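I run the back end of a 26-room guesthouse, which means I think about laundry more than is healthy. A thread on whether the machines are coming for my folding table, for everyone who keeps sending me the same breathless article. Get a coffee.

First, the bit people forget. We already automated laundry! The washer did it decades ago, the dryer finished the job, and between them they took over the wet, heavy, knuckle-wrecking part. What's left is the dry part. And the dry part is what eats my Wednesday.

Sheets are basically solved if you're big enough. The commercial plant that takes our linens, Prummont, feeds flat stuff through an ironer and a folder all day long and it comes back in perfect bricks. I toured the place in February and grinned like a kid at a train museum.

Then I asked what happens to the guest clothing and the staff shirts. The woman showing me the floor pointed at a long table with people standing at it. So there's your answer from the pros, and they have real money to throw at this.

Why are clothes so much worse than sheets? A sheet is one shape. A basket of clothes is a pile of shapes all pretending to be the same lump, and before you fold a single thing you have to figure out where one lump stops and the next one starts.

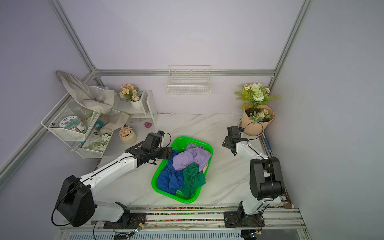
Purple, blue and green, all in one basket. Pick a corner, any corner.

When I train a new person on folding, I spend no time on the picking up. They just do it. Grab, shake, flip, find the collar, done, and they're telling me about their weekend the whole time. For two arms with grippers that's most of the exam right there.

I've been reading up on this all winter (my spouse would like me to stop) and the thing that keeps coming up is that cloth doesn't hold still as an idea. A mug is a mug from every side. A T-shirt dropped twice is two different objects.

So the first real milestone, to me, is getting one garment out on its own, on a flat surface, lying in some kind of order. Forget pretty. I want it out of the pile and long ways on the table.
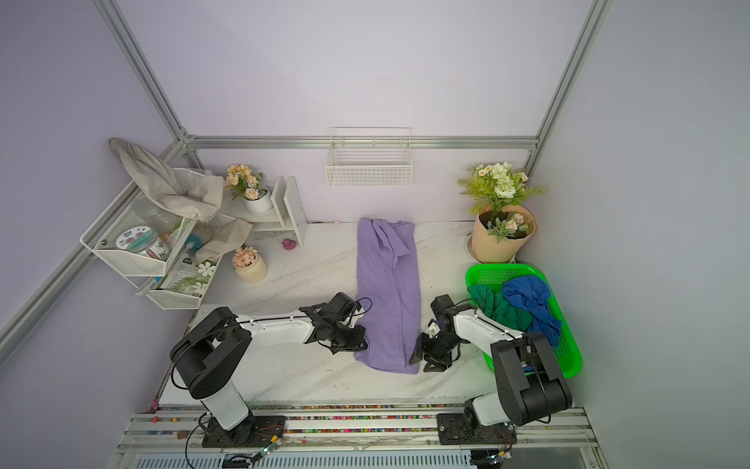 And I'll give credit where it's due, I would take that! If somebody handed me a stack of shirts that had only been pulled apart and laid out straight, I'd save a good chunk of my afternoon. Half-automated is underrated. My dishwasher doesn't put the plates away either and I'm very fond of it.

People always want to talk about speed. I timed myself last week, because of course I did. 37 staff shirts, one podcast episode, and I stopped once to yell at the ice machine. I'm not fast, either. Our best folder would've been done before the first ad break.

But I don't think speed is the question for a place like mine. If a thing can work from midnight to 6 in the morning without me standing there, it can take its sweet time. Slow is fine. Slow and needs a babysitter is where I get off the bus.

The babysitter part is what bugs me about demos in general. You see a nice fold and you want to know about the next one, and the one after that, and the hoodie with the drawstring, and the fitted thing with the weird sleeves. Show me 1,000 boring shirts in a row and I'll bring you my checkbook.

Also, fun fact from the folding table: the lengthwise fold is the one that matters. Get the sides in straight and the rest is just halving. Get it crooked and every fold you add after that makes it worse, and you end up with a shirt shaped like a slice of pizza.

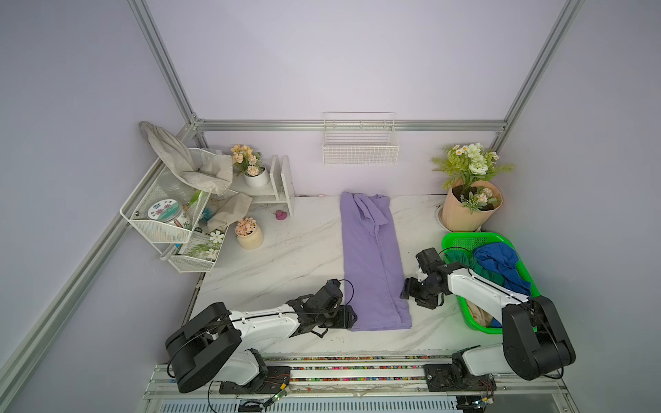
It's the same thing I tell new hires – long edges first, smooth it down, then look at it before you go on. The "look at it" step is the one everybody skips. I'd be curious how a machine decides a fold is good enough, because I can't even get three humans in one laundry room to agree.

Somebody asked me about the other chores. My extremely unscientific list: vacuuming a plain hallway, sure, a machine can have it. Mopping, mostly. Making a bed, not for a good while. Cleaning a bathroom after a bachelorette party, I'd want to apologize to the robot.

Folding sits in the middle for me. It's clean, it happens in one spot, nothing is breakable, and a bad result costs you a wrinkle. If I were picking a first chore to hand over I'd pick that one too, even though the fabric part is so nasty.

The two-arm setup makes sense to me, by the way. Try folding a shirt one-handed sometime. I did it with a wrist brace for a month and I was using my elbow, my hip and on one occasion my chin. You really want something to hold the cloth down while something else does the moving.
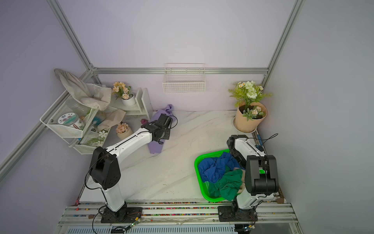

One gripper down on the purple. Anyone who's folded with a bad wrist knows why you pin first.

So, can they do it yet? For my laundry room, no. I'm not clearing out the folding table and I'm definitely not cutting anybody's hours. Ask me about a single shirt on a clean surface and I'm a lot more hopeful than I was a year ago.

If you work somewhere that's running one of these on real mixed loads, hotel or nursing home or whatever, please tell me how it goes. I especially want to hear about socks. Going to go pull the towels now, the dryer's been beeping at me since the fourth post.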